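Mervyn Marsden hat mir schon Tee eingeschenkt, bevor ich überhaupt die Jacke aushatte. Seit dem Frühjahr schreibt er an seiner Chronik über Filtwood, 215 Seiten sind fertig, und er redet darüber wie andere Leute über ihre Enkel (die kamen übrigens auch vor!).

„Angefangen hat alles mit den Briefen meiner Tante aus Avley“, erzählt er. „66 Stück in einer Keksdose, und ich konnte kaum ein Wort lesen!“ Also hat er sich mit Ende sechzig noch die alte Schreibschrift beigebracht, abends am Küchentisch.

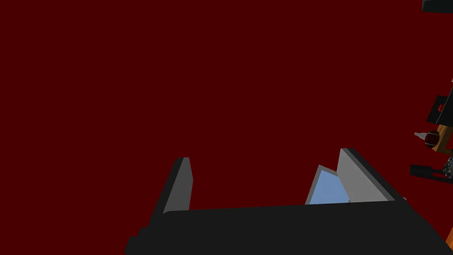

Wann schreibt er am liebsten?

„Morgens um fünf, da ruft keiner an. Zwei Stunden, dann frühstücke ich.“

Ich wollte natürlich wissen, wie es weitergeht. Im Oktober fährt er nach Grultevmont, dort liegen noch Kirchenbücher, auf die er seit Jahren scharf ist. „Und dann kommt das Kapitel über die Mühle, davor drücke ich mich noch.“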